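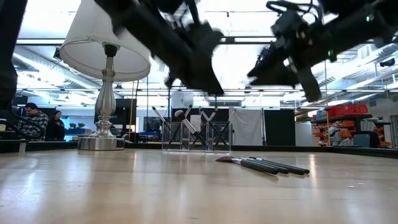
Dusting Lampshades and Lamp Bases

Unplug the lamp and let the bulb cool before cleaning. Brush a fabric shade from top to bottom with a soft, dry brush. Metal bases need only a barely damp cloth, followed by a dry one.

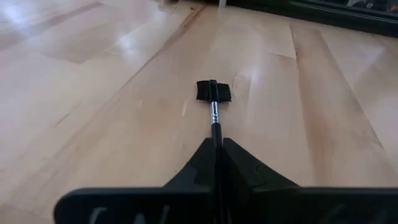

Residents of Welside units should sweep before damp mopping. Grit left on a light-colored wooden floor will scratch the finish under a mop. Wring the mop well and work along the boards.

Related tips
Removing Candle Wax
Storing Table Linens
Care of Window Blinds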